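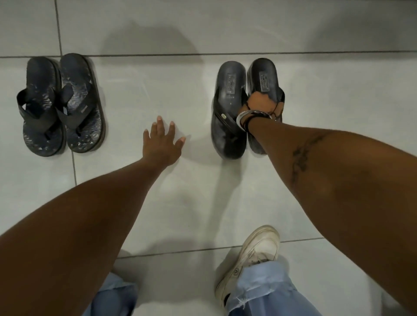
Why teach an arm to tidy shoes before anything else? Shoes come in pairs, they live on the floor, and a dropped one costs nothing.

The builder works from a shared workshop in Cullton and calls the machine Skimley. It is a two-arm unit on a low trolley, put together since May from second-hand servos and a Berisha motor board. We spoke on 11/03/2022.

The training clips are filmed at home, from head height, by a person doing the job by hand. "I wanted 200 clips before fitting anything. Sandals and flip-flops mostly. A strap gives you somewhere to hold." In one clip the right hand has a black sandal by the strap while the left stays open over the tiles, beside a navy pair. "The idle hand matters. The model has to learn that it can wait."

Dark soles on pale tile are easy to separate. Black straps on black footbeds are harder. "Depth is poor there. The first gripper closed on air or on the whole shoe." The current one has 2 fingers with rubber pads, printed at the workshop, and runs from a 12 volt supply.

Software is the Suritz controller, patched. "It assumes a table. I moved the zero plane to the floor and lost 3 weekends to the joint limits."

Lifting works on the bench. Pairing does not yet. "It will put a left with a left. I'm relabelling the clips by foot, then I'll train it again."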